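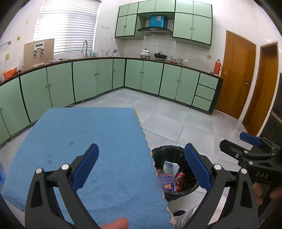

It will never do a cloth, my sister said down the phone. A tin, yes. A box, fine. Not a cloth, they go everywhere, they haven't got a shape.

I said I'd ring her back. Both hands full of gripper.

Light blue cloth, wavy edge, the soft sort. Pick up, shake, fold, put down. Then again. Ramedel wanted it done slowly and they wanted it done the way a person does it, and after a morning of that I no longer knew how a person does it. Squeeze. Blue pads shut. Corner slides out. Squeeze.

Green kitchen, bin on the floor with a crisp packet and other wrappers in. Nice light from the blinds. I could have wiped the whole counter twice by now with my own fingers.

Rang her back at lunch.

"So can it do the washing up yet?"

"It can't do anything yet. It's me doing it."

"Then what's the point of it?"

Good question. The sheet from Boltomgate said the machine would learn from us. Five kitchens, then the shop floor at Sterkwood, shelves and cartons and mopping round the tills. My sister does the tills at Sterkwood. I hadn't told her that bit. I was going to, in May, and then I was going to after her birthday.

"They had one in," she said. "At work. Did you know that?"

I said no. Which was true, I didnt know they'd started.

"Big arm on wheels. Took it 25 minutes to put out a tray of yoghurts. Then it stopped and a lad had to come and turn it off at the back. We all clapped."

"Maybe it'll get quicker."

"Maybe it will. Who's showing it?"

Kettle noise at her end. I looked at the cloth. Looked at my thumbs, red where the handles press.

"People," I said. "People like me, I suppose. In kitchens."

Long quiet. Then she asked what they paid and I told her, 300 for the fortnight, and she breathed out through her nose the way mum used to.

"Is that before tax?"

"Before."

"And you're on cloths."

"Cloths this week. Rubbish next week. Then Teoh, if they get the flat there, and that's beds."

"Beds," she said. "God. Fitted sheets?"

"Fitted sheets."

She started laughing and couldn't stop, and then I was off too, stood there in somebody elses kitchen. She said she'd be all right for a few years, then. She said to show it badly. Go on, do the corners wrong.

I put the phone on the side and picked up the grippers. Found a corner. Squeezed, lifted, and it held, and I did it properly.

25 shares | 5 comments
Print this story | E-mail to a friend
Posted 6 August 2021
Contact us | © 2021 All stories remain with their authors | Back to top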